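The open day at Cidbridge promised a robot that could keep house. What 700 visitors got was a fridge job, and a long wait for it.

Kesen's people talked about the future of the kitchen. I asked how many tries went wrong. "It's learning," I was told, twice.

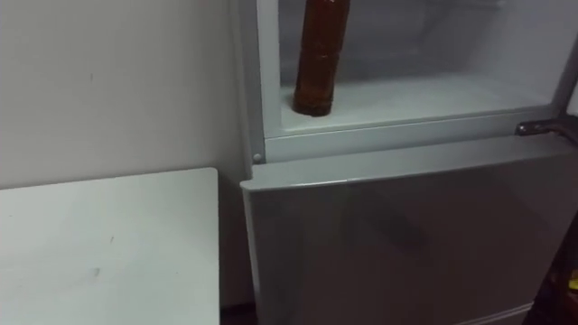 A brown bottle on the shelf at the Cidbridge open day.

My own fridge holds more than this, and its door is usually shut. I'd like to see Kesen try that one.

Recent stories
Urban bets on delivery carts again
Rultier delays its warehouse arm
79 days with a robot mop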